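Print Your Pictures, Even the Bad Ones

August 30, 2023

I have 1,934 photographs on my phone from one year of walking the same loop past Komberg Pond, and until this spring I had printed exactly none of them. I want to make a case for printing. I don't mean only the prize shot of the heron with the fish sideways in its bill (though yes, please, print that one!). I mean the foggy ones, the tilted ones, the one where the heron left and all you have is a ring on the water.

It started in March, when Daiane Bastos brought a shoebox to our photo group at Edside. She had gone through a whole winter of pictures and ordered 489 small prints, the cheap kind, four by six, with a plain white border. She dumped them on the table and told us to dig in. We stayed two hours past closing. People who had sat politely through slideshows for years were suddenly grabbing prints out of each other's hands, asking where that fence was, and what lens, and was that really taken at noon?

I went home and thought about why that evening was so much more fun than any slideshow. Part of it is speed. On a screen you get one picture at a time, in the order somebody chose, and you look for as long as that person lets you. With a pile of prints you can put a frosty seed head next to a mountain ridge and see that they have the same shape. I did that by accident, and I've been photographing seed heads ever since.

Part of it is that a print sits still for you. I taped a dull picture of alder branches to the side of my refrigerator and walked past it for three weeks. Somewhere in the second week I noticed that the light was coming from two directions, straight down from the sky and up again off the snow, and that all the twigs had a thin bright line underneath. I had stood in that spot, taken that picture, and missed it completely. I've gone back for that light four times now and I'm not done with it.
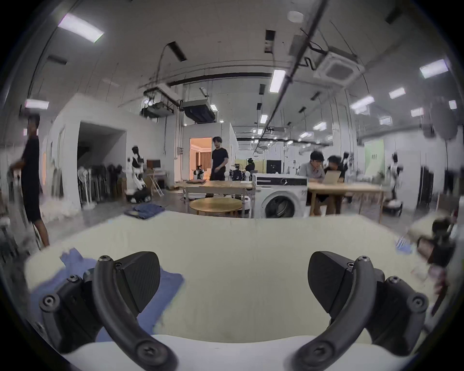 Two people in black T-shirts, one of them behind a light wooden table.

Rhydian Prosser, who has been in the group longer than I have, disagrees with me on nearly all of this, and I should give his side. He says printing everything makes you sloppy. In his film days he came back from a week on the Karnurov trail with 394 slides and kept 3, and he says the throwing out was where he learned to see. He still works that way. His three are wonderful, too. One of them, a line of geese over a gray ridge, is the reason I bought a longer lens.

But I think Rhydian forgets that he looked at the other slides first. He had them on a light table, all of them, bent over with a loupe for days. That's a pile of prints by another name! Most of us with a phone or a digital camera skip that step. We flick through on the bus, star two, and let the rest sink. The sorting he is so proud of came after a long, slow look, and the long look is what I'm asking for.

Money comes up, as it should. I don't own a fancy printer and don't want one. I send mine off in batches on the thinnest paper they'll sell me, and I save the good matte stuff for the few pictures that earn a frame. My Kontogiannis Meadow picture finally got one last month, a big one, over the couch, and I still stop in front of it with my coffee. It took eleven small prints of that meadow, laid out on the rug, to see that the one I loved on the screen was the fourth best.

So here's what I'd love you to try. Pick one place you photograph a lot, the backyard counts, and print thirty pictures of it without choosing too hard. Write the month on the back in pencil. Spread them on the floor and leave them there overnight if you don't have a dog. Then go back to that place with your camera the next morning, early, while the prints are still in your head.

Daiane is bringing the shoebox again this fall, and she says there are two of them now. I'm bringing the alders.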